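Stand Oktober, gilt für Tilel ab Version 7. Wer noch die alte Konfigurationsdatei hat, liest bitte zuerst den Migrationsteil von Aarti Tripathi und kommt dann hierher zurück.

## 4 Greifplaner einrichten und den ersten Griff fahren

So, jetzt wird es endlich interessant! Kamera und Arme sind kalibriert, die Treiber laufen, und der Planer darf zum ersten Mal selbst entscheiden, wo er zupackt. Ich schreibe die Schritte so auf, wie ich sie selbst mache, wenn ich einen frischen Rechner aufsetze. Manches davon geht sicher eleganter (Callum Sutherland hat ein Skript, das die Hälfte automatisch erledigt, es liegt im Ordner `tools/`), aber beim ersten Mal würde ich alles von Hand machen.

### 4.1 Planer starten

1. Öffne zwei Terminals. Im ersten läuft der Wahrnehmungsknoten, im zweiten der Planer.
2. Starte die Wahrnehmung mit `tilel perceive --profile tisch`. Warte, bis die Meldung `scene ready` kommt. Das dauert beim ersten Start ein bisschen, weil die Modelle geladen werden.
3. Starte den Planer mit `tilel plan --dry-run`. Ohne `--dry-run` würde er sofort Bewegungen an die Arme schicken, und das wollen wir noch nicht.
4. Öffne den Szenenbrowser und schalte die Ebenen „Masken“ und „Tischebene“ ein.

> **Achtung:** `--dry-run` wirkt nur auf den Planer. Wenn nebenbei noch eine Teleoperationssitzung offen ist, bewegen sich die Arme trotzdem. Ich habe mir angewöhnt, vorher `tilel status` einzugeben und nachzusehen, wer gerade die Kontrolle hat.

### 4.2 Tischebene prüfen

Die Tischebene ist mein Lieblingskandidat, wenn später irgendetwas komisch aussieht. Sie wird aus der Tiefenwolke geschätzt, und bei Stoffbezug liegt sie gern etwas zu hoch. Dann hält der Planer flache Sachen für einen Teil des Tisches und ignoriert sie einfach.

1. Räum den Tisch frei und ruf `tilel plane --fit` auf.
2. Sieh dir den Restfehler an. Bei uns in Stevidgate liegt er meist bei 4 mm, damit kann man gut arbeiten.
3. Leg etwas Flaches hin, zum Beispiel eine Tüte mit einem gefalteten Shirt, und kontrolliere, ob eine Maske erscheint.
4. Fehlt die Maske, setz `plane_margin` kleiner und wiederhole Schritt 3.

Hinweis: Die Ebene wird nur beim Start gelesen. Ich vergesse das jedes Mal und wundere mich dann, warum meine Änderung nichts bewirkt.

### 4.3 Durchsichtige Objekte

Glas und klare Folie sind für die Tiefenkamera eine Zumutung – an der Stelle des Glases steht dann die Tiefe des Tischs dahinter, oder es klafft ein Loch. Shanthi Jayasinghe hat deshalb den Schalter `depth_fill` eingebaut, der die Höhe aus der Farbmaske und der Objektklasse ergänzt. Meistens klappt das erstaunlich gut!

1. Trag in `objects.yaml` für die betreffende Klasse `transparent: true` ein.
2. Setz `depth_fill: mask`. Die Variante `neighbour` gibt es auch noch, die würde ich aber nur bei matten Beuteln nehmen.
3. Lade die Datei mit `tilel reload objects` neu.
4. Vergleiche im Szenenbrowser die geschätzte Höhe mit dem Lineal. Ja, mit einem echten Lineal.

### 4.4 Griffart festlegen

Für die Fünffingerhand kennt der Planer mehrere Griffarten. Er schlägt zu jedem Objekt eine Liste von Kandidaten vor, maximal 127, und bewertet sie. Du kannst die Auswahl pro Klasse einschränken, und das lohnt sich vor allem bei diesen dreien:

- `rim`: von oben über den Rand, gut für kleine Gläser und Becher. Die Finger brauchen Platz neben dem Objekt, also `clearance` nicht zu knapp setzen.
- `wrap`: umschließender Griff, für Plüschtiere und alles Rundliche. Hier darf die Kraft niedrig bleiben.
- `pinch`: Daumen und Zeigefinger, für Beutelränder. Davor bitte die Maske genau ansehen, eine verrutschte Kante reicht schon für einen Griff ins Leere.

Lange, schmale Kartons sind ein Sonderfall. Effie Cairns schwört auf `wrap` quer zur Längsachse, ich nehme lieber einen schmalen `rim` in der Mitte. Probier beides, in Rilamby haben sie noch eine dritte Meinung dazu.

### 4.5 Erster Griff

1. Beende den Planer und starte ihn neu, diesmal ohne `--dry-run`, aber mit `--speed low`.
2. Wähl im Szenenbrowser ein Objekt und klick auf „Planen“. Die Bahn erscheint als Vorschau.
3. Schau dir an, wie der Ellbogen läuft. Der Planer achtet auf Kollisionen mit Tisch und Rückwand, über lose Kabel weiß er nichts.
4. Klick auf „Ausführen“ und behalte die Hand am Not-Halt.
5. Nach dem Kontakt wartet die Hand 400 ms und meldet dann `contact stable` oder `contact lost`.

> **Vorsicht:** Bei `contact lost` nicht einfach noch einmal auf „Ausführen“ klicken! Die Szene stammt noch von vorher, und das Objekt kann längst woanders liegen. Erst `tilel scene --refresh`, dann neu planen.

Wenn die Kraftwerte springen, steckt fast immer der Filter dahinter. Den hat Craig Drummond geschrieben, die Parameter stehen in `hand_filter.yaml`, und die Voreinstellung ist für leichte Objekte etwas zu träge. Ich stelle `cutoff` eine Stufe höher und lasse den Rest in Ruhe.
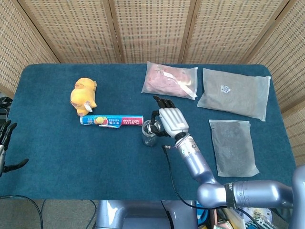
Die geänderte Filterdatei sichere ich übrigens immer gleich mit `tilel config --save`, sonst ist sie nach dem nächsten Update wieder auf Standard. Weiter geht es in Abschnitt 5 mit dem Ablegen.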